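Call for participants: working rules for hand-held gripper sessions

Udholm is looking for people to take part in a trial of the draft Tollel working rules, a short set of rules for anyone who records table-top tasks with hand-held grippers. The rules cover how the table is set up, how the operator stands and moves, when a recording should be stopped and what gets written down afterwards. We want them tested by people who did not write them.

You do not need a technical background. We would like a mix of people who have used grippers before and people who have never picked one up. You must be 18 or over, able to stand at a table for up to an hour at a time, and comfortable reading instructions in English. Left-handed applicants are very welcome.

What you will do

You will attend 2 sessions at our Skerkel site. In the first you work through a set of small tasks following the draft rules as written. In the second you repeat them using a revised version and mark up anything that was unclear, slow or awkward. The tasks use everyday items such as boxes and tubes, and are done with a gripper in each hand.

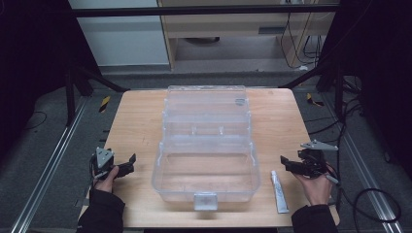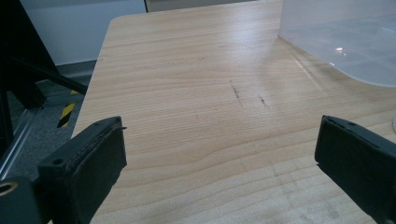 Kedir Gebremichael, asked to comment on the first draft, wrote back that the stopping rule was the weak part. It told operators to stop "if anything goes wrong", and he thought new people would carry on through a dropped item because they would not count that as going wrong. He wanted a plain list. There is now one in section 9, and we would like participants to try to find what it misses.

The main points of the draft

Check both grippers and their cables before each recording.
Keep cables clear of your feet.
Keep anything that is not part of the task off the table.
Stop and say so if an item falls, a cable catches or your hands hurt.
Never adjust a gripper while recording.
Take a break when the session lead calls one, even if you feel fine.
Log every stopped recording. Do not delete it.

Payment and practical details

Participants receive £200 on completing both sessions. If you withdraw after the first you will be paid half. Travel within the local bus area is refunded against tickets. Wear plain long sleeves and take off rings and watches before you start.

Your hands and forearms will be recorded. Faces are not recorded and your name is kept apart from the recordings. You may withdraw at any time without giving a reason.

How to apply

Send a short note saying which hand you write with, whether you have used a gripper before and when you are free. Address it to the Tollel trial, Room 324, Dufour Building, Udholm. Applications close on 2026-01-19.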